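Lemport LP-4 Laminating Panel Kit -- Long-Term Review

Posted 2020-11-22 in Workbench and Surfaces

I bought the Lemport LP-4 in April to replace a painted plywood bench top that had gone soft along the front. The kit is sold as a resurfacing system: four flat gray panels, a tube of joint compound, a roll of double-sided mounting tape, a plastic spreader and a sheet of instructions. It is meant to go over an existing top that is sound and reasonably flat. Mine was sound at the back and only fair at the front, so I cut out the bad strip and patched it first.

Price at my dealer was $124 for the kit. Extra tape is sold separately, and a second roll should be budgeted for any bench deeper than a standard kitchen counter.

Contents and condition

The panels arrived flat in one carton, with a foam sheet between each pair and cardboard corners. One corner had been pushed in during shipping. The damage did not reach the panel. There is a thin film on both faces; the film on the top face peels in one piece, the film on the back does not and took me longer than the rest of the unpacking.

Panel thickness was consistent when I checked it with calipers at each corner. Edges are factory cut and square. I put two panels face to face, flipped one, and looked for light along the long edge. There was a slight gap near one end on one pair. I put that edge against the wall.

The instruction sheet is printed on both sides and the type is small. Steps 3 and 4 are in the wrong order: the compound has to go on after the dry fit, and the sheet has it before. Justness, the distributor, has a corrected version on its site.

Installation

Clean the old top with denatured alcohol and let it dry. Lay the panels out dry, mark the positions on the wall with a pencil, and take them up again. Tape goes down in parallel runs. The sheet asks for runs 10 inches apart. I went closer than that at the front edge, where I lean on the bench, and would do the same again.

The tape grabs at once. There is no useful repositioning time, so each panel has to be hinged down from one edge. I set the back edge against the pencil marks, kept the front propped on a scrap of dowel, and pulled the dowel out as I pressed forward with a rubber roller. The second panel went down slightly off and I had to lift it with fishing line, which cost me most of the remaining tape.

Cutting is simple. A fine-tooth blade in a circular saw leaves a clean edge if the face is taped first. A jigsaw chipped the top face on a test cut and I did not use it on anything that shows. Dust from cutting is fine and sticks to everything, so wear a mask and cut outdoors if there is room.

Flatness and wear

With a 24-inch straightedge across the finished top I could get a thin feeler gauge under it in two places, both over the old patched strip. The panels follow whatever is below them. They will bridge a nail hole but they will not correct a dip, and the sales copy should say so more plainly.

Wear after one summer and part of a fall has been light. I use the bench for small electrical repairs, gluing, and sharpening. Dried wood glue lifts off with a plastic scraper. Epoxy does not, and I have one spot behind the vise that is there for good. A dropped chisel left a nick that catches a fingernail. Solder splashes left no mark that I could find, though I keep a silicone mat down for most soldering.

Heat is the weak point. A glue pot set down without a trivet left a dull ring. Lemport gives no temperature rating in the kit, only a line telling the buyer to avoid hot objects.

Color

The color is listed as Mist. It is a neutral gray in the carton, and it takes on whatever light is in the room. Under my shop tubes it reads cool, near a window in the evening it reads warmer. Anyone matching it to existing cabinets should ask for a sample chip and carry it around the room first. The finish is matte and has no printed grain or speckle. Fine scratches are hard to find on it, and so are small dropped screws, because the gray is close to the gray of plated steel.

A plain surface is useful for bench photos. At very close range it falls out of focus into an even tone, with some shift in tint from the middle to the corners. 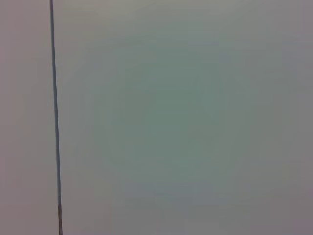 Plain gray surface at very close range, with a thin dark line at left.

Joints

The compound is the part of the kit I like least. It comes in one shade, darker than the panels, and it skins over quickly. The spreader is too flexible to strike it off level in one pass. I switched to a stiff putty knife from my own drawer and got a better result. Masking both sides of the joint is worth the time.

Once cured, the joint is hard and can be sanded with fine paper on a block. It has held up at the back. At the front it has a hairline crack that opened during a dry spell, and I have left it alone to see whether it grows.

Compared with the alternatives

The Nechyporuk bench skin is a single sheet and has no joints at all, but it ships rolled and needs several days under weight before it will lie flat. The Huvmont hardboard top is cheaper and easier to cut. It has to be sealed by the owner, and it stains. For a bench that sees glue and oil every week I would take the Lemport over the Huvmont. For a long bench in a room with good access, the Nechyporuk is probably the better purchase -- the single sheet saves all of the joint work.

Ratings

Material: good
Fit of panels: good, one edge out of four panels questionable
Tape: very good adhesion, too little supplied
Joint compound: fair
Instructions: poor as printed
Heat resistance: poor

I would buy the panels again and use a different compound. Lemport sells the panels singly through Justness, without the tape or the tube, and that is the version I plan to order for the side bench.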